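The Cat Who Ran Out of Things to Hunt

My cat Stornness used to wake me up at five every morning by standing on my throat. I tried feeding her earlier. I tried feeding her later. I tried a pillow over my head, which she took as an invitation to dig. By February I was so tired that I put orange juice in my coffee, and that was the day I finally called Shakuntala Rathore, a behavior consultant my vet had been nudging me toward for months.

Shakuntala asked me to walk her through an ordinary day in my apartment. So I did: breakfast in a bowl, me at my desk until evening, dinner in a bowl, some half-hearted waving of a feather on a string while I watched TV. There was a long silence on the phone. "And when does she do anything?" she asked.

Ouch. But fair!

I grew up with barn cats, or at least near them. My grandparents had a bunch that came and went, and I don't remember one of them ever being bored. They sat for ages beside a hole in the feed shed wall, they climbed, they patrolled, they got into shouting matches with the neighbor's tom. Dinner came in tiny pieces all day long, and most of the pieces got away. Stornness has all the same equipment (the ears, the claws, the ridiculous reflexes) and for six years I had been handing her a bowl of kibble she could finish before I'd rinsed the scoop.

The first thing Shakuntala had me do was stop using the bowl for dry food. Just put it away. I hid kibble in an egg carton instead, then in toilet paper tubes with the ends folded in, then inside a paper bag with a towel stuffed in it. Stornness looked at the egg carton the way I look at flat-pack furniture. She sat down next to it and yelled. I nearly gave in, but I'd been told to make the first puzzles almost insultingly easy, so I tipped a few pieces out on top, and she ate those, and then a paw went in.

My friend Olanrewaju Akande has two brothers from the same litter, Bhatt and Flilleo, and he'd been through all this the year before. Bhatt will work a puzzle feeder until it's spotless. Flilleo waits for Bhatt to knock something loose and then strolls over and eats it. Olanrewaju ended up feeding them in separate rooms, and he says Flilleo went from freeloader to pretty decent forager in a month or so once there was no brother to rob. If you have more than one cat, I'd start there and save yourself the drama.

Then there's play, and I'd been doing it all wrong. I used to dangle the feather right in her face. Think about it, though: what mouse runs toward a cat? Now I drag the toy away from her, slowly, around the leg of a chair, and let it stop. The stopping is the good part. Her back end starts to wiggle and her pupils go huge, and I have to keep my hand still even though my arm is killing me. We do two short rounds a day, the second one right before her dinner, and I let her catch the thing at the end.

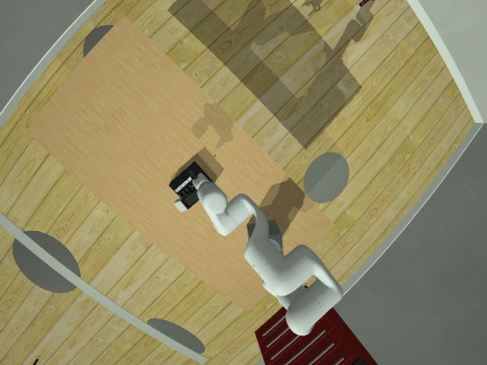

Cats care a lot about height, and this was the part that cost me some pride as a housekeeper. I used to shoo Stornness off every surface I owned. Shakuntala wanted me to give her a route instead, a way to cross the living room without touching the floor. You don't need a fancy wall system for that. A big rectangular table in pale wood, the kind with a wide top standing on a plank floor, makes a perfectly good landing spot if you put a stool at one end and a bookshelf near the other. I laid an old bath mat on mine so she wouldn't skid, moved the lamp, and she had the whole thing figured out by bedtime. She now watches me cook from the top of the bookshelf like a disappointed supervisor.

Not everything worked. The window bird feeder made her so frantic that I took it down after a weekend. A rolling treat ball went under the stove and lives there now. And she has never forgiven me for the cat grass, which she chewed once and then threw up on my slippers.

But she sleeps until almost seven these days. When she does come to get me, it's a paw on the cheek, and she leads me straight to the closet where the egg cartons are.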